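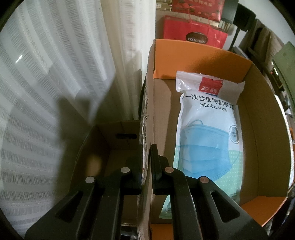

Figure 2. Open cardboard boxes with a hand-held gripper above them.

3.2 Sources and transcription

The song sheets used in this study come from the Ketby collection, which holds 3456 printed and handwritten items connected with community singing. Most are single leaves. The remainder are small booklets, school programs and pages cut from newspapers, many with no printer's name and no year. We worked from the originals where the paper allowed it and from scans in all other cases.

A sheet was included if it carried a full set of words to an anthem, a regimental song or a civic hymn, whether or not it also carried a tune. Sheets with a first verse only were set aside, as were translations made for concert programs. Where a tune was named but not printed, we recorded the name as given and did not try to supply the melody. The name "Sevska", for instance, heads seven different texts in the collection, and only two of them fit the same metre.

Each text was keyed line by line in the Zokeo transcription tool. Original spelling and punctuation were kept, including obvious printing errors, and a normalized line was entered beneath for searching. Repeated refrains were keyed in full at each appearance — singers often changed a word or two in the last refrain, and an abbreviated entry would hide the change. Handwritten corrections were entered in a separate field with a note on the colour of the ink.

3.3 Grouping of variants

Texts were treated as variants of one song when they shared the opening line and at least three further lines in the same order. The rule is a strict one, and it separates some texts that a singer would have regarded as the same song. The Dumlao hymn is the clearest case. Its later version keeps the chorus and the rhyme scheme but replaces every line of the verses, including the opening, so under our rule it counts as a new text. We have left it that way in the tables and marked the connection in the notes.

Changes between variants were coded as substitution, omission, addition or reordering. Substitutions of place names and of titles of office were coded again under their own headings, as these are the changes examined in Section 4. Coding was finished in August, and the tables were not altered after that point except to correct shelf marks.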